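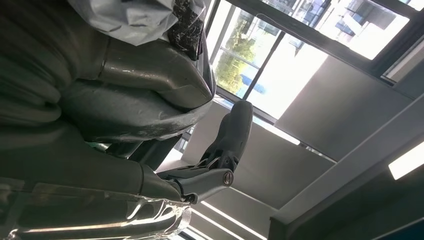

Wrist camera view of the Dinumus hand during the flexible packaging trial.

Product Review: Dinumus Articulated Hand, Second Release
Reviewed by the Brerkby equipment evaluation office

The Dinumus is a jointed robotic hand sold by Vevovov for light handling work, including the sorting and repacking of soft goods. It was supplied to this office on a standard loan agreement in May and returned at the close of testing. Vevovov had no part in the preparation of this review.

The list price is $3,675 for the hand, cable set and mounting plate. The wrist camera is a separate purchase at $700. Buyers should budget for both, as the supplied software gives the operator very little to work with when the camera is absent.

Installation

Mounting the hand took 60 minutes, most of it spent on cable routing. The printed guide is clear on the mechanical steps and weak on the electrical ones. The diagram for the second connector shows an earlier layout, and our staff relied on the labels on the parts themselves. Vevovov has been informed of the error.

Handling of soft packaging

Rigid boxes present few problems for hands in this price range, and this office gave them little time. The greater part of the trial concerned bags, film and fabric. These items fold over the fingers, change shape under light pressure and hide their own edges from the camera.

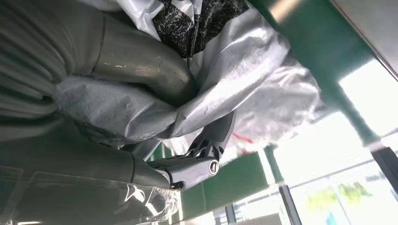

Thin plastic is a demanding material for any fingertip. The Dinumus tip is narrow enough to enter a fold, and the operator can advance it in small steps. Control at low speed is smooth. Grip force is set on a scale in the software, but the steps at the lower end are too far apart. The lowest setting let light bags slip, and the next one up creased them more than a retailer would accept. A finer scale would be a welcome change.

Fabric was easier. Folded cloth was lifted and set down in good order on most attempts, and the fingers released it cleanly.

Camera and software

The close position of the camera is useful for judging contact, although the hand itself takes up a large share of the view. Bright windows behind the work area are also a concern. Exposure can be locked by hand, and the manual should say so before page 2 of the troubleshooting section. Sites with strong daylight are advised to fit blinds or turn the work table.

Comparison with the Ots hand

This office reviewed the Ots hand under the same procedure last year. The Ots has better grip force settings and a stronger case for buyers who handle bags all day. The Dinumus has the more useful fingertip shape and the shorter installation. Replacement finger parts can be ordered singly for the Dinumus, while the Ots requires a full set.

Recommendation

The Dinumus is recommended for mixed light goods and for training workshops. It is recommended with reservations for film and thin bags until the force scale is revised. Departments wishing to place an order should request the current connector diagram from Vevovov at the time of purchase.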